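Student Project Report -- Packaging and Shelf Space in Small Stores
Philomena Quinlan and Abhishek Sachdeva

Why we picked this. Small stores have the same few feet of shelf as ever, but the boxes keep getting bigger. We wanted to know if shoppers in Skelham care about box size or just price. Short answer: price, mostly.

Method. Paper survey, two stores, Keane and Casuvum, both in June. 130 shoppers filled it in. We also went through 617 lines of the Keane stock list and marked each one box, bag, can or other. Took way longer than planned. Abhishek did most of the typing.

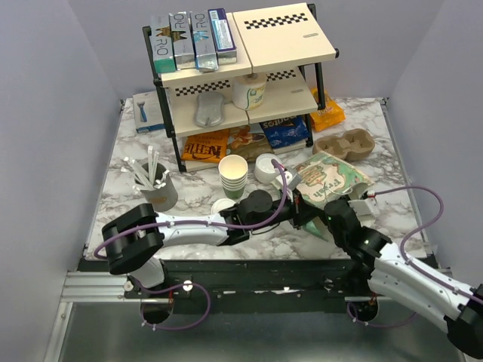 Boxes were the biggest group on the list, bags next. Some lines had no pack type at all so we left those out, which probaly makes the bag number look low. The Kerkemico lines were the worst for this -- half the entries just say "unit."

Survey results. Most people said they look at price first, then brand. Box size came near the bottom. But older shoppers wrote comments about boxes being hard to store at home, and we didnt have a question for that. Should have.

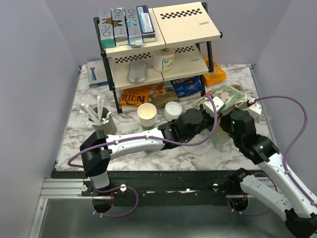 Fig. 2. Boxes side by side on the top shelf, paper cup on the shelf below.

Problems. Both stores are on the same street, so not much variety. Evening shoppers got missed, we always packed up by 5 pm. Question 4 was confusing and people skipped it.

Next time: add a question on storage at home, go later in the day, fix question 4. Survey form and full stock table are in the appendix.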